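Folding and Sorting Fabric Pieces
Project report, Costel Lazarević
Workshop course, Sotdale

The aim was to find a simple way of folding light fabric so that it stores flat. I worked at a white table and used pieces from the course supply box.

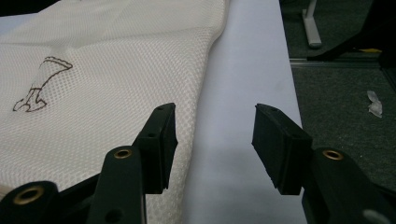
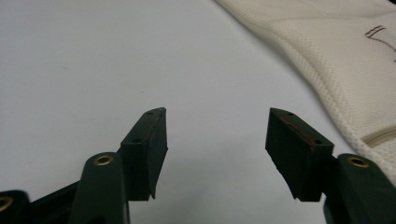

Fabric on the work table. The brown outline is on the mesh piece in the first photo.

Mesh was harder to fold than plain cotton. I tried 3 folds on each piece and timed them. Folding in half twice was the fastest, at 9 seconds. Rolling took longer and left creases at the ends. With more time I would repeat the test on larger pieces in July.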